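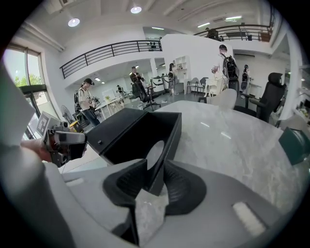 July 13, 2024

I have never believed in boxes. Every decluttering person on the internet wants to sell me one, and every one of them swears that the right box will change how I live. I've bought plenty over the years and I live exactly the same way, with more boxes.

So when the Grosari newsletter landed with its "one box, one table, one week" challenge, I rolled my eyes and then did it anyway, mostly to be able to complain about it with some authority. The rules are simple enough. You put a single open box on the table you use most. Anything that doesn't belong on the table goes in. After seven days you empty it and find out what sort of person you are.

I went with black. The catalogue calls it "charcoal calm", and I'm not going to dignify that. Black hides crumbs, but it also hides everything else, so small things vanish the minute they go in. I lost a spare key in mine for two days with the lid off. A pale colour would have been the sensible choice.

Then there's tissue. Is it rubbish? Is it packing? I save the stuff whenever a parcel comes, flatten it with good intentions, and by the end of the week it's a crumpled wad I won't throw out and won't use. The Ackermann book on home order (a present, 796 pages, I've read maybe forty) says to keep one sheet and recycle the rest. I kept one sheet. I can't say I felt lighter.

My other grumble is marble. Everybody's favourite tabletop at the moment, grey veins and all, and it does look lovely with one neat thing sitting on it. Put down a second thing and a third and it looks like a shop counter after closing. It shows up every lamp in the ceiling too. My old timber table forgave a lot more, scratches included.

Results after eight days, because I forgot to empty it on the seventh: two pens, a dead battery, the key, a receipt from Zeneo for a fan I no longer own, and the tissue. The table was clearer, I'll give them that. The box was full, and the sideboard had quietly taken over from the table.

I'm told the August challenge is drawers. I have opinions about drawers.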